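Minutes, picking cell meeting, 27 July 2024

I'm on minutes again, so apologies in advance for the spelling. We met at the bench so we could all look at the bin while we argued about it. All the usual people came except the Tavares side, who dialed in late and missed the first item.

**1. Last meeting's minutes**

Accepted with one fix. I'd written that the spare gripper fingers were on order. They weren't, they were only quoted. Now they really are on order (I checked before I came in, so please don't ask me again!).

**2. The stop on the Hesa run**

This took up most of the meeting. For anyone who missed it, we were partway through the long Hesa run, 356 picks in, when the arm came down over a bar near the bin wall, turned the wrist further than it needed to, and pulled the cable bundle tight. The controller lost the gripper signal and the arm stopped on a fault. The bar stayed on the floor of the bin and the rest of the run was called off. No one was near it and no one was hurt, but I've put it in the safety log anyway and everyone agreed that was right.

We went back and forth for ages on the cause. My own view is that it's the cable routing. The loops at the wrist have plenty of slack when the gripper points straight down, and then the planner picks an odd approach for a piece close to a wall and the slack is gone. The other camp thinks the connector was already on its way out and would have dropped the signal sooner or later whatever the wrist was doing. We can't rule that out – the fault record only gives us the lost signal and the time, and it doesn't say which end let go.
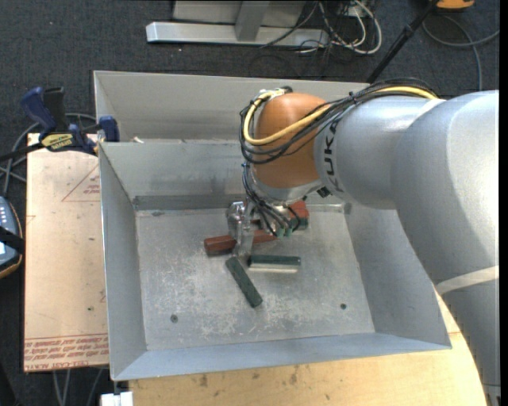 *Item 2: gripper over the reddish-brown bar, cable loops at the wrist.*

What we agreed:

- No unattended runs until the cables have been rerouted. That includes lunch, and yes, that includes me.
- The wrist turn gets a tighter limit in software. I'll do it and send the change round before anyone loads it.
- We swap the connector as well, even if the routing turns out to be the whole story. It's a cheap part and I'd like to stop arguing about it.
- After both changes we do 15 slow picks close to the walls with a hand on the stop button, then meet at the bench again.

**3. Restarting after a fault**

This one bothered me more than the cable did. After the stop, the fault was cleared from the pendant and the arm was jogged up before anybody had looked at the wrist. It came up fine, but if a cable had been caught we'd have torn it right off. From now on it's eyes first, then clear the fault, then jog up slowly. I'll write it on a card and tape it to the bench. Avent want a copy for their own cell, so I'll try to make it readable.

**4. Gruvska demo**

Still planned for August. They asked for 2000 picks logged before they visit, and we won't get there if we lose another week to this. I said I'd rather turn up short with a clean safety log, and there was some grumbling but no real objection. I'll write to them and ask if they'd take a smaller number.

**5. Anything else**

Tavares joined at this point and asked for the raw fault record, so I'm sending it with these minutes. We ran out of time for the lighting question, which moves to the next meeting. Same place, after the slow picks are done.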